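Plesomlow is a robotics club that owns one robot arm, and its founder would like you to know that the arm is the least interesting thing in the room. I went along on an evening in September fairly sure I would agree with her about that and not much else.

The club meets at Sinurstead, a community college with more parking than students, and its project this year is to teach a machine to sort small craft parts by watching people do it first. Members film their own hands at work, hour after hour, and the footage goes into a training set. The idea is that the arm learns from the footage. I asked whether it has.

"Define learns," the founder said.

I said I'd hoped she would.

"It picks up a bead," she said. "It puts the bead in a tray. Thirty percent of the time, on a good night, it's the right tray."

There are six trays. I did the math on the back of my notebook and it does beat guessing, though I could think of cheaper ways to beat guessing. She had heard that before. The arm came secondhand from Ollness, a local supplier, and cost the club 900 dollars, most of a year's dues and a bake sale. A new one was never on the table.

What bothers me about projects like this one is the gap between the poster and the bench. The poster in the hallway says "Teaching Robots to Help." The bench, the night I visited, had a second-year student at it trying to get a gripper to let go of a plastic bag. It held on through three restarts.

"Bags are awful," the student told me. "They're clear, they're shiny, and they change shape when you touch them. The camera sees a reflection and thinks it's an edge. I've been on bags since last spring."

I asked if that was discouraging. The student shrugged and said it was better than the line-following cars they did in high school, where everyone downloaded the same code and everyone got a ribbon.

I'll give them that one. I judged a couple of those contests years ago and could hardly tell the entries apart. The club does enter one competition, the Henriques Cup, a regional event with a manipulation category. Last year the team scored 2 points out of a possible 98. The founder gave me the number before I could ask for it, and then said the winning team had bolted its parts into a foam jig so that everything was always in the same spot.

"Which is allowed," she said. "We read the rules afterward."

So why not use a jig?

"Because then you've built a machine that's good at a jig."

It's a fine answer, and I wrote it down, but I've also heard it from people who never finished anything. When I put that to her, a little more politely, she said finishing was for the students to worry about and that she mostly worried about whether they could explain what went wrong.
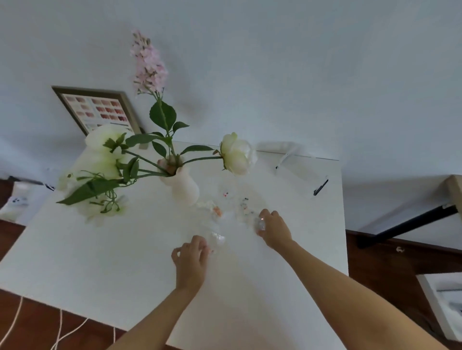
My own doubts are mostly about the filming. The club has members record at ordinary tables, with ordinary stuff left where it is, on the theory that a robot trained on bare benches will fall apart in a real home. I can follow the theory. I'm less sure what a club this size gets out of it. A white vase of flowers at the back of the table, with a long pink spike sticking up out of it, is one more thing for the software to be wrong about, and the beads are already so tiny that I'd want my reading glasses to sort them. The student disagreed with me flatly. "If it can't ignore a flower, it's no use to anyone," was the reply, and then, after a pause, "It can't ignore a flower yet."

The members decide for themselves what to record, and it takes patience. One first-year described it as the most boring fun she'd had since moving here. Another said he'd joined to build a battle robot and was still waiting. He'd stayed, though, and he was the one who explained to me why you keep both hands in view and why you don't rush, even when you've done the same pinch so often that you've stopped looking at it.

I asked the founder what would make her call the year a success. She took a while over it.

"Four trays right out of six," she said. "And somebody other than me knows how to recalibrate the wrist."

The next Henriques Cup is in the spring. They're entering without a jig again.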